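**To:** balloon-work list
**From:** Golnar Babaei
**Date:** November 18, 2019
**Subject:** Re: Wiping down latex before it goes on the frame

Behrouz Kermani wrote:

> I have a wall to build for the Stidmont lobby and the client wants a high shine. The balloons are 5 inch, all pale colors, and they come out of the bag with powder on them. Last time I wiped them with paper towel and got fine scratches and lint. I also tried spraying shine on the finished wall and had drips on the floor underneath, which the building complained about.
>
> Do people here wipe first and shine after, or just shine? Cloth or tissue? And does anyone do it on a table instead of on the wall? I can't picture how you would do 1,033 of them on a table without losing your mind.

Behrouz,

I do it on a table, and I wipe first. It is slower for the first 50 or so and then you stop noticing. I did the August job at Abubakari that way with Gianni Amato and we had no drips on the floor at all, and the table was easy to clean at the end of the day.

Wipe with water, not with the shine product. The powder turns into a paste if it meets the shine, and then you are pushing paste around. Plain lukewarm water is enough. Don't use dish soap. I tried a drop of it once and the shine went on in patches the next day. Maybe it was the brand, but I haven't gone back to find out.

Paper towel is too rough for pale latex, you are right about that. I use soft tissue, the plain kind with no lotion, or a thin cotton cloth that has been through the wash many times. The tissue falls apart sooner, so with tissue you need a bin next to you and you need to change it before it starts to shed. With cloth you need to rinse it. Gianni prefers cloth. I go back and forth.

Keep the tissue crumpled in the fingers. If you fold it flat you get an edge, and the edge is what leaves lines. Start at the crown and go down toward the neck, lightly. The water wants to run down to the neck anyway, and if you wipe up from the neck you bring it all back over the part you just cleaned.

About the table. Mine is black, and I would not go back to a white one for pale colors. On white I could never see the water or the powder. On black you see every drop. If yours is white, put a dark sheet over it. Tilt doesn't matter much but leave some room in front of the balloons for the runoff, and keep your unopened packets off to one side. I have lost a whole packet to a puddle. The bag looked sealed and it was not.

The other thing is the plastic. I keep a piece of clear plastic at the low end of the table, and what runs down goes to it – then you pick it up by the corners and tip it into the bucket. Old packaging works. It does crinkle up after a while and then water sits in the folds, so swap it when it gets bad.

Lavender is the color I find hardest. It looks clean when it isn't, and then under the lobby lights you see streaks. Put a light on the table if you can, low and to the side. Pale lavender on black with a tissue just on the top, and the runoff going straight away from the narrow end, is how I like the table to look partway through:

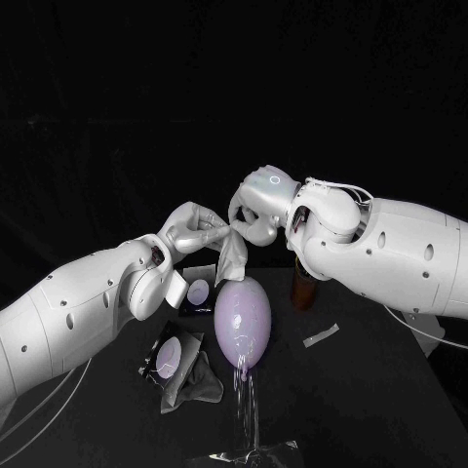

Mahsa Nikzad wrote to me off-list that she skips the water completely for anything under a day. She shakes the balloons in a clean pillowcase a few at a time, takes off what powder she can that way, and goes straight to the shine with a cotton cloth. Her point is that small balloons lose air fast enough that the hour spent wiping is an hour you don't get back. She would still use water for a job that has to last the weekend, and she agrees about keeping it off the wall.

I think she is right for one-day work. For Stidmont, you said it stays up for three days, so I would do the water.

On the count, don't do all of them. Only the front layer is seen. On a wall like yours the back layer can go on straight from the bag, and that takes a good part of the work away. Set up in batches of 19 if you use the Kiven trays, that is what fits in mine without the balloons rubbing each other. Let each batch dry before the shine goes on. I give it twenty minutes with a fan on low.

Arash Rostami has my second fan at the moment. If you are passing by his place you are welcome to borrow it from him, just let me know so I stop asking him for it.

What shine are you using? I have been on Fustano for a while and I would like to hear about something that smells less.

Golnar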